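Search Wirnness Home Help Search Advanced search

Best sofa color for a west-facing room?

Posted Dec 9, 2021 by raspberryregret

We're ordering a Haddad two-seater for a den that gets full sun from lunch until dinner. My spouse wants the loudest red in the swatch book. I want beige, a color I've been told isn't a personality. Will a red one fade, and is the $200 fabric protection plan worth it?

mothballs_70

Reds fade. Had a red Ristex recliner in a bay window and the arm on the sunny side went the shade of canned salmon. Took 11 months. The plan covers "accidental staining," and the sun, I was informed, does it on purpose. Spend the money on a lined curtain.

get beige

couchwarden

Ask whether the fabric is solution-dyed. The color goes in before the yarn is spun, so it holds up much better. If the salesperson looks blank, ask for the spec sheet, and if there's no spec sheet, buy a cheaper sofa and enjoy it while it lasts.

Also think about how a strong color looks half in sun and half out of it. You're buying 2 sofas, basically.
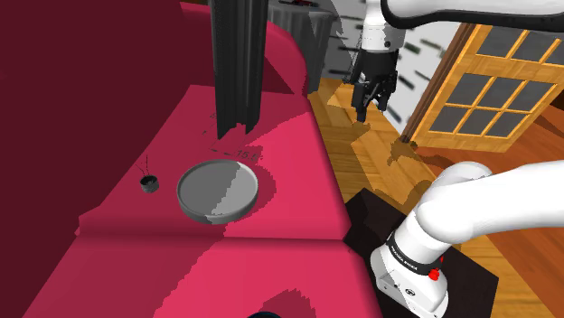

Crimson-pink, sun on the right, duller raspberry in the shade.

We went ahead anyway. Flip the cushions every April if they're the loose kind, and don't let anyone sell you the spray.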